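Eating My Way Round Fivwood, With a Small Appetite and a Large Coat

I had been told, by several people who have never been there, that you don't go to Fivwood for the food. You go for the walking, or the ferry, or because your cousin got married there and never left. So when Mogens Overgaard offered me his spare room for 15 days in June while he was away mending somebody's roof, I packed oatcakes. Two large boxes of them. I brought one and a half boxes home again, and my trousers have opinions about why.

Mogens left a note on the kitchen table. It had the boiler instructions on one side and a list of places to eat on the other, and he'd clearly put far more effort into the second. The boiler got "turn it left, then wait". The bakery got a paragraph.

The bakery with no sign

It's at the bottom of the hill, past the chapel, and you find it by following whoever is walking fastest. They open at six. By half past seven the good stuff has gone and you're left choosing between a plain roll and a slightly squashed plain roll.

I overslept on the first three mornings and became something of an authority on the squashed roll. It's very nice with butter. On the fourth I set two alarms, arrived in a coat over my pyjamas and was handed a flat, dark, sticky thing made with rye, prunes and what I think was caraway. I ate it on the chapel wall. Then I went back in and bought another, and the woman behind the counter looked at my slippers and charged me for both without a word.

They don't do coffee. I asked, and she pointed up the hill.

Garrido

Up the hill is Garrido, a café with a long menu and a short temper. Do not ask for changes. A man in front of me wanted his eggs without the peppers and was told that there was a supermarket in the next town, with eggs in it, and no peppers near them at all.

I had the eggs with the peppers. They come in the pan they were cooked in, with a slab of toast rubbed with garlic, and they cost less than a birthday card. The peppers are roasted until they collapse, then someone adds vinegar, which I'd never have thought of and now do at home every weekend with middling results. Mine taste of vinegar. Theirs taste of peppers that have been to a good school.

Go at ten, when the early lot have left and the lunch lot haven't started complaining. Sit at the back if you can, as the front table is beside the door and the door is kept open in all weathers on principle.

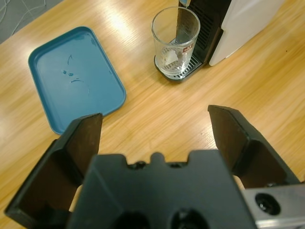
Lunch at Drino, or how I learned to like herring

I should say that I've spent most of my adult life avoiding herring. My grandmother served it in a grey sauce and stood over us until it was gone. So I went into Drino intending to have the soup.

There was no soup. There was herring four ways, and you had all four, because that was lunch. Elisa Greco runs the place with her sister and came north for a summer job a long time ago. She puts the plates down in the order she wants you to eat them and she does notice if you start in the wrong place.

First is plain and salty, with raw onion. Second is mustard, sweeter than you expect. Third is fried and then left in vinegar overnight, and I'd walk some distance for the third. Fourth is her own idea, with orange and fennel and a lot of black pepper, and she told me the older customers refused it for two years before one of them asked for the recipe "for a friend".

I finished everything and asked for bread to wipe the plate. My grandmother would have wanted it in writing.

A word about the boiled potatoes: they come in a bowl for the whole table, whether or not you know the other people at the table. I shared mine with a couple who'd been arguing about a caravan. Keep an eye on the bowl. They were arguing but they were quick.

Ivent, for when you want a tablecloth

Every small place has one restaurant where people go for anniversaries, and here it's Ivent. I went alone with a library book and was given the table by the coats.

The mutton was the thing. Cooked slowly with barley and a spoonful of something sharp and red on top, possibly rowan, and so soft I hardly needed the knife. The starter was a single beetroot cut into very thin slices and arranged like a fan, and I was still hungry after it, and I believe that was the plan. Pudding was a set cream with rhubarb, good and small. I could have managed three.

It's dear by local standards. I wouldn't go twice in one visit. I went twice in this one, but the second time was just for the mutton and I sat at the bar, so I've decided it doesn't count.

What I cooked

Hardly anything. Mogens owns one sharp knife, one very large pot and no colander, and I took this as permission. I did make a pan of new potatoes with dill from his back step, and I left him a jar of my vinegary peppers in the fridge by way of rent.

He's since written to say that the roof is finished, the boiler is still warm, and was the jar meant to be for cleaning something.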